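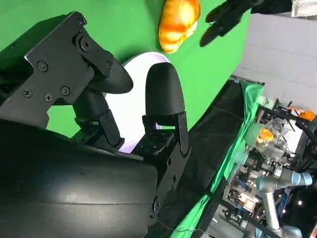
How do I keep a glaze shiny on croissants?

fultow_baker
August 24, 2022
I bake croissants for a small stall and brush them with sugar syrup as they come out. They look fine at first but go dull and tacky by lunch. The syrup is equal parts sugar and water. Am I putting it on too early?

Rimkutė
Timing is fine, the syrup is too thin. Use 60 g of water to 76 g of sugar, boil it for 2 minutes and brush on one light coat. Leave them on a rack until fully cool - if they go on a plate warm, the bottoms sweat and the tops follow. Don't cover them either. I also egg wash twice before baking, with a short rest in the fridge between coats, and that gives most of the colour.

prundine
I just use apricot jam with a splash of hot water, sieved. Stays glossy longer than syrup but it does taste of apricot. Not sure how it would do on a stall in the heat.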